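**Wooden bowl on an open shelf next to mugs – will it dry out?**

Posted by Torunn Lindqvist, Wed 15 July

I bought a big wooden bowl from the Felley shop and want to keep it out, because it's too large for the cabinet. The only spot is an open shelf with my everyday mugs. Does wood crack if it sits out all the time? And how often do you oil it? The label just says "food safe finish."

**koutsoukos88**

Mine has been out for years, no problem. Don't put it in the dishwasher.

**Eilif Magnusson**

It will be fine on a shelf as long as it's not over the stove or a heater. Heat from one side is what splits them. I lost one that way in November, when the radiator under it came on for the first time.

Wash by hand, dry with a towel, then leave it on its side for an hour before it goes back. I use plain mineral oil, one coat every couple of months – more if the grain starts to look gray. Wipe off what hasn't soaked in by morning or it gets sticky.

For the arrangement, I'd put the bowl at one end and the cups at the other. A thin board is fine for this, but check the brackets if you plan to fill the bowl with fruit.

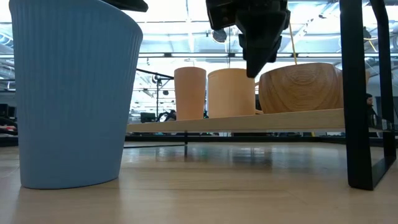
Also keep a little space between the bowl and the nearest mug. You'll be lifting the bowl with both hands, and handles catch easily. If you store onions in it, line it with a cloth first.

**Flotow_R**

Walnut oil works too but smells after a while. Not if you have nut allergies in the house.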